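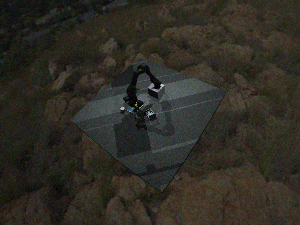 May 26, 2019. Caregiver sleep log, week 2. Yasmine Kamel's claim, carried over from January, is that Ferrand (the evening routine, same four steps every night) cuts meltdowns at bedtime. I'm not convinced. We have 126 entries and most were filled in by worn-out parents the next morning. One mother wrote "better??" and nothing else. I'd trust the chart more if the bad nights stood out, but the shading I picked is about as easy to read as the lighter and darker gray bands on that platform, and I'll have to redo it.

Also, 2 families stopped the routine and had calm nights anyway -- not in the summary, should be.

Zellana questionnaire still asks parents to rate aggression from 0 to 100. What is a 63? Ask Yasmine if we can go back to plain words.

To do: split siblings out, call the families who quit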